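The Long Life of the Plain Block

Among the things a family accumulates for its children, the building block is the least remarkable and the most durable. It has no batteries and no instructions. It is passed from one household to another in bags and biscuit tins, and it is seldom mentioned in the catalogues that accompany an exhibition of childhood. The Huaranga Centre for Play and Learning has chosen to give it a season of its own. The Block Room, which opened to families on 21st July and continues through August, is devoted entirely to wooden blocks, the floors on which they are used and the household objects that tend to find their way in among them.

The Centre's holdings in this area began with a single bequest and have grown to 639 pieces. Very few belong to complete sets. Most arrived as remnants, the survivors of larger boxes that had been divided between cousins, left behind in a move or thinned by years of use outdoors. Piyumi Debnath, the Centre's curator of domestic collections, regards the gaps as part of the record.

"A complete set in its original box has usually had a quiet life," she said. "We hold several, and we are glad to have them. The odd pieces tell us a good deal more about what families did on a wet afternoon."

The room has been arranged with this in mind. There are cases along one wall only, and they contain the material that can no longer be handled safely. Everything else is out on the floor. Visitors are asked to remove their shoes at the door and may stay for as long as they wish, although sessions during the school holidays are limited to 45 minutes when the Centre is busy.

The blocks in use fall into two broad groups. The first is painted, in the strong primary colours that most Australian adults will recognise from their own preschool years. The second is plain. Children are reported to reach for the painted ones first and to return to the plain ones once a structure is under way, and the Centre's educators have adjusted the mix accordingly. When a session begins, pieces are set out singly across the floor, well apart from one another, so that a child's first act is one of gathering.

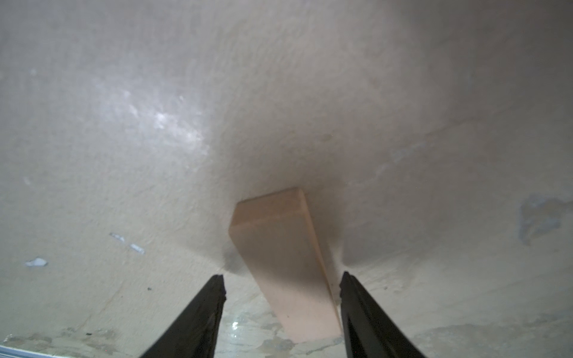

A single block on the floor of the Block Room.

The practice of setting out single pieces was introduced by Ea Hedegaard, who joined the Centre as its play program adviser after a long career in early childhood education. Ms Hedegaard had observed that a full tub tipped onto the floor produced a great deal of noise and a short period of interest. A block lying alone invites a different kind of attention. It has to be picked up and turned over, and its proportions become clear in the hand well before it is asked to support anything.

Those proportions are the subject of a modest display near the entrance. The classic unit block is designed so that its length, width and thickness are simple multiples of one another. Two laid end to end match the next size up, and two laid side by side make a square. Children absorb these relationships through repetition, and the vocabulary of halves and doubles generally follows some time later. The display allows visitors to test the principle against blocks from mixed sources, many of which do not fit together at all. A tower built from several families' leftovers requires constant small corrections, and the Centre's educators consider this a useful exercise in its own right.

Visitors with an interest in manufacture will find two names recurring on the labels. Gunetier, a small workshop whose output is well represented in the collection, favoured softened corners and a smooth finish, and its pieces have worn evenly. The Biltum blocks are sharper at the edge and heavier in the hand. They were sold in plain cartons to preschools and church halls, and many have come to the Centre with the initials of a hall or a room pencilled on one end. Both makers offered painted and unpainted ranges, and it was common for an institution to buy the painted blocks first and make up the numbers with the cheaper plain ones in the following year.

The second theme of the season is company. Blocks are rarely used on their own for long. Donors' letters held in the Centre's archive mention pegs, cotton reels, saucepan lids, egg cartons and the good spoons. A child who has built a wall will soon want something to put behind it. The Centre has therefore made ordinary household things available alongside the blocks, and has allowed the floor to become as mixed as a floor at home would be. Crates and baskets are kept within reach, striped rugs mark out the softer areas, and a clock may serve for a morning as the town square.

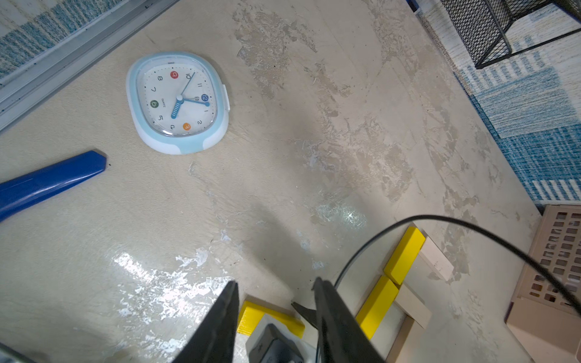

The clocks have proved especially popular. Ms Hedegaard requested them for the room on the grounds that a round face is a welcome interruption among so many straight edges. She also wished to see whether children would take an interest in the numerals when nobody was directing them to. Many do. The coloured quarters on a child's clock are matched to blocks of the same colour, and the moving hand is consulted, with varying accuracy, to determine when the shops will open and when the trains are due.

"Adults tend to sort things by what they are for," Ms Hedegaard said. "A clock goes on the wall and a basket goes in the laundry. Put them on the floor with some blocks and a four-year-old will find them other work before you have sat down."

Parents have occasionally asked whether such an arrangement encourages disorder. The Centre's position is that tidying is part of the activity and should be given proper time. The last 9 minutes of each session are set aside for it, and a bell is rung. Blocks are returned by colour to one container and by size to another, according to the day, and the household objects are gathered last. The younger children are often the more exacting in this task. Educators have been corrected on more than one occasion for placing a plain block among the yellow ones.

The floor itself has attracted comment. When the room was being prepared, the Centre considered replacing the existing surface and obtained a quotation for new sheet flooring. The proposal was set aside. The present floor is scuffed and patchy, and it catches the light strongly at certain hours, but it is flat, it is easily swept and it has a long history of being knelt upon. The cost of replacement was put towards rugs and additional storage instead.

Ms Debnath has defended the decision on curatorial grounds as well. Blocks are, in her view, floor objects, and their history is inseparable from lino, floorboards, concrete verandahs and carpet. A tower that stands firmly on boards will lean on a rug. A block pushed across a hard surface makes a sound that every parent in a downstairs room has learned to interpret. The Centre has begun recording the recollections of donors on precisely this point, and has so far collected up to 200 short accounts, which will be transcribed and made available to researchers through its reading room.

Several of these accounts dwell upon colour. Donors who cannot recall the name of a maker, or the year in which a set was bought, will often remember without difficulty that the yellow ones were the best. No agreed explanation has been offered. Yellow paint shows its wear less readily than red or blue, and against a pale floor it is easily found at packing-up time. One correspondent wrote that the yellow blocks in her family were always the beds, and that no other colour could be slept on.
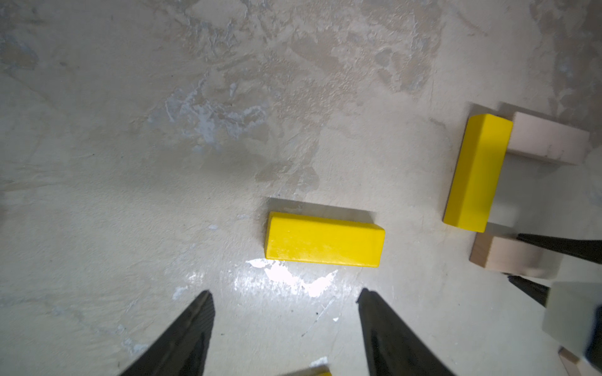

Conservation of the painted pieces is undertaken sparingly. Blocks that are to remain in use are wiped with a barely damp cloth and dried on racks. They are never soaked, as water raises the grain and lifts the paint at the corners. Any piece with a split or a rough edge is withdrawn, and is either sanded in the workshop or transferred to the study collection. Repainting was discussed at an early stage and declined. A chipped block still builds, and the layers of colour beneath a chip are sometimes the only evidence that it was once part of another set.

Families who wish to look after blocks at home are advised to follow much the same course. Wood should be stored dry and out of direct sun, preferably in an open crate or basket through which air can move. Lidded plastic tubs are acceptable for short periods. Blocks of uncertain age, particularly those with flaking paint, should be kept from small children until the paint has been tested.

A companion publication, edited by Ms Debnath and produced by Vedus, has been printed in an edition of 700. It includes a short history of the collection, a selection of donors' recollections and a set of measured drawings for those who would like to cut their own. Copies are available from the Centre's front desk.

Entry to the Block Room is included in general admission. Donations of blocks are welcome throughout the season and may be left at the desk during opening hours, together with a note of where they were used and by whom. Incomplete sets are preferred.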